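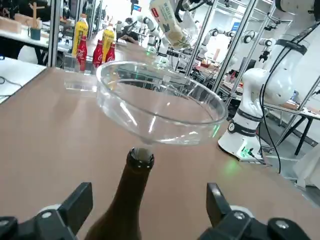

Servir bebidas en casa tiene algo de ceremonia pequeña, y en Skultby, donde las sobremesas de junio se alargan hasta que alguien enciende la luz, la gente se la toma muy en serio. Yo llegué con la idea de que bastaba con vasos y hielo, y salí con ganas de vaciar el aparador entero. Un buen bol de cristal transparente, de borde grueso y redondeado, luce incluso entre botellas de Coca-Cola y cartones de la compra, y a mí me parece que pide ponche a gritos.

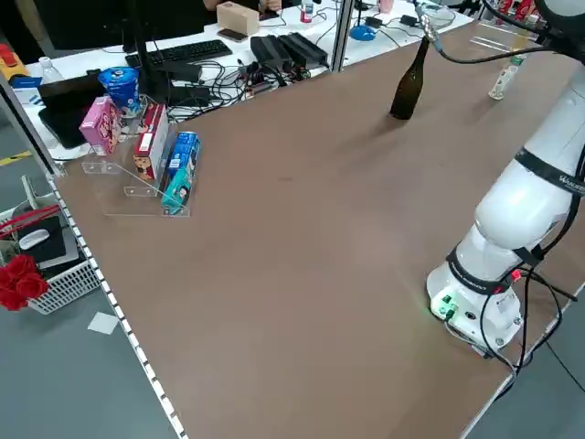
El ponche de la casa Kļaviņa lleva cuatro limones, dos ramas de canela y casi cuatro horas de reposo -- lo de la canela se discute todos los viernes --, y se sirve con cucharón, sin prisa, mientras van saliendo las galletas y lo que cada cual haya traído en el bolso.

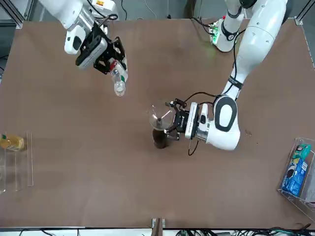 Para los vasos, en la tienda Raltwood me aconsejaron vidrio liso y boca ancha, que se lava bien a mano y deja sitio a la fruta. Les hice caso, compré cuatro, y todavía me arrepiento de no haberme llevado también la jarra -- la pequeña, la del asa torcida.

Revista Uvomus > Casa y mesa > Reportajes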